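3.2 Material und Nahtbild

Wer jemals an einer hellen, weichen Unterlage genäht hat, weiß, wie sehr sich das Auge über einen farbigen Faden freut, und so haben auch wir uns gern für Blau entschieden. Von den 126 angelegten Nähten gingen 124 in die Auswertung ein; beurteilt wurden Knotensitz, Fadenführung und der Zustand der Wundränder (vgl. Geagea und Nasrallah). Besondere Geduld verlangte, wie wohl überall, der erste Knoten am Wundende, wie er in Abbildung 2 unten zu sehen ist.

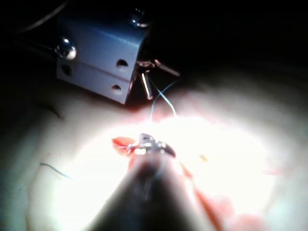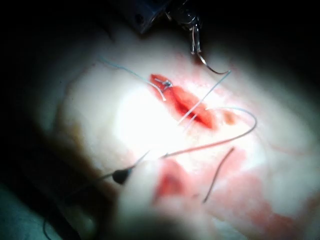 Abb. 2: Blauer Faden auf hellem Grund (oben); Nadel über der Inzision, Knoten am Wundende (unten).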